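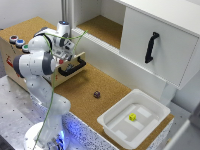
A robot arm at the drawer, with one die on the cork and another in the white tray.

Can a machine put your drawers in order yet?

Sat 25 February

I spent most of last week sorting the kitchen drawers and the small parts in the shed, and all the way through it I kept wondering how long before something with a motor does this for me. So this is half a tips page and half a grumble about progress. Tips are in the second half if you want to skip down!

Drawers are a good test, I think, because we don't notice how much we do with them. You hook a finger round the handle, give it a tug, feel it stick, jiggle it, tug again, and by the time it's open your other hand is already going in for the potato peeler. A machine has to find the handle, get hold of it, pull in a straight line and stop before the whole lot lands on the floor. Then it has to reach down inside without fouling the front edge, and the thing it wants is very likely half hidden behind something else. A small red something in a drawer is easy enough for you or me, even with an arm in the way. From what I've read it is still a fair bit of work for a robot.

Small hard things like dice are the next step up. They're a decent stand-in for what lives in most people's odds-and-ends drawers: rawlplugs, batteries, the feet off a chair. Pick one up, put it in a tray, go back for the next. I'd say arms can manage that well enough when the tray stays where it was put and the light is decent. Move the tray along a bit, or swap it for a shiny one, and I'd want to stand by and watch.

I went to an open day at Niltero in Farkham last April, and a chap there told me they get far more questions about washing up than anything else. I asked about socks. He laughed, which I took as a no.

Where I think things stand, for what it's worth:

Floors. Yes, mostly. My mother's has been going round her bungalow for 3 years and only falls out with the bath mat.

Grass. Yes, if your lawn is flat and the dog is indoors.

Sorting parts on a bench. Getting there, in a workshop where everything has its place. My brother-in-law's firm in Stoststead has an arm that loads brackets into trays all day, but a person still sets out the trays each morning and tips out the odd one that's gone in crooked.

Opening and shutting drawers and cupboards. Sometimes, slowly. Sliding doors look kinder to me than hinged ones, as there's no swing to get out of the way of.

Laundry. Not in my house, not yet.

Deciding what to throw away. I wouldn't let it.

Now the useful bit. Going through all this made me look at my own drawers the way a not-very-bright machine might, and a lot of what would help the machine helped me too.

Give every drawer a proper handle. Mine had those little flush cut-outs that you can't get hold of with wet hands. I put on curved pull handles, black ones, 14 of them, and it took an afternoon and two drill bits. Measure the hole spacing before you order. I didn't the first time and had to send a bag of them back.

Line the surface with cork. I've had cork on the shed bench since the autumn and I'd not go back. Screws don't skitter off it, it's quiet, and you can cut a new piece with a craft knife when the old one gets oily. Buy it on the roll, flatten it overnight under some books (face down, so the curl works against itself) and stick it at the edges only, or you'll be scraping for days when you want it off. It does for cupboard shelves too.

Use trays with a raised rim. Anything loose on the bench goes into a tray before I stop for tea. White or pale ones are best for dark bits, and ridges along the bottom stop things sliding up to one end. The Nair trays from the market are fine and they stack, though the lids are rubbish.

One sort of thing to a tray. I know, I know. But I had around 36 little pots with a bit of everything in each, and that's just a junk drawer in instalments.

Don't fill a drawer past the top edge. If you have to press things down to shut it, something will catch at the back, and it'll be the fish slice. It is always the fish slice.

Colour your buttons and switches if they all look alike. I've got the shed extractor, the lamp and the heater in a row, and I used to get the wrong one every time. A dab of enamel paint on each has sorted that, red for the heater.

Leave a clear patch on the bench. Mine's only the size of a tea tray, but having somewhere to put down the thing I've just taken out makes the whole job go quicker.

Somebody wrote in after the last page to ask whether rubber drawer matting does as well as cork. It grips better, but it holds crumbs, so I'd keep it for tools and have cork in the kitchen. Wash it in the bath with washing-up liquid and hang it over the line to dry.

Next time it's the cupboard under the stairs, if I can get the door open.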